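Search tutorials
Enter keyword
Go

Recording Pick Demonstrations in Simulation by Remote Control

Mhairi Gillies

You need a working install of Sindano, a 6-axis input device (a space mouse is fine) and a scene with at least one loose object in it. If you have only used hand guiding on a real arm, read the next part first, as a few habits don't carry over.

Hand guiding and remote control

With hand guiding you hold the wrist and push the arm through the task. You feel the joint limits before you reach them. With remote control you send small motions to the gripper and the solver works out the joints, so the elbow can end up somewhere you didn't plan. Watch the elbow for the first few runs. Mafalda Godinho keeps a second view open on the base for this, and I have started doing the same.

Setting up

1. Start Sindano and load your scene. Leave physics paused.
2. Open Input and pick your device. Set translation gain to 0.4 and rotation gain to 0.2. Most people set rotation too high and then fight it.
3. Move the arm to its home pose and save that pose. Every demonstration should begin there.
4. Unpause and wait for the objects to settle. On a flat table this takes no time. On a soft or uneven surface, wait until the pose readout stops changing.
5. Set the step limit to 900. A run that hits the limit is dropped, so don't set it lower while you are learning.

Recording one pick

Press R to start. Move sideways first, at travel height, until the gripper is over the object. Then turn the wrist so the fingers will close across the narrow side. Only then go down. Mixing all three motions looks faster, but the policy learns the wobble along with the pick.

Slow down for the last part. Tap the device instead of holding it. Stop when the fingers are on either side of the object and close with the left button. Wait a moment before lifting – the contact solver needs a few steps, and a lift that starts too early often drops the tool.

Lift straight up to travel height and press R again to stop. Check the run in the replay window before you keep it.

Long tools on a rumpled surface
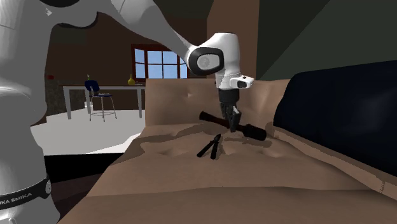 Tutorial Notes, No. 6

With the gripper pointing straight down over the middle of a long tool, you have a good starting place, though the middle isn't always the balance point. A tool with a thick grip at one end may tip that way when lifted. If it does, move the grasp toward the grip and record again.

Folds are the other problem. The height under the tool changes along its length, so don't reuse a closing height from a table scene. Go down by eye each time. If a fingertip presses into the bedding, back up and finish the run, then mark it "contact" so it can be filtered later.

When there is a second tool close by, such as the pliers-like one here, choose a wrist angle that keeps both fingers clear of it. Record the other tool as a separate task with its own label.

How many to keep

For one tool on one surface I keep 77 good runs before the first training pass. Milovan Nikolovski prefers 200, with the start position shuffled more widely. Try the smaller set first and look at where the policy fails, then add runs for those places only.

Saving

Choose Export, then Sekik format. Leave "trim idle steps" on, but set it so that the pause after closing survives. If the exported file is missing its gripper channel, the device was connected after the scene was loaded. Reload and record again – the channel can't be added afterward.

Last checked 11 April 2022.

Related tutorials
Hand guiding a real arm: first session (Rok Ionescu)
Setting gains for a space mouse
Labeling failed runs in Bellow
Moving Sekik files into Jugah (Zorica Kos)
Shuffling object start poses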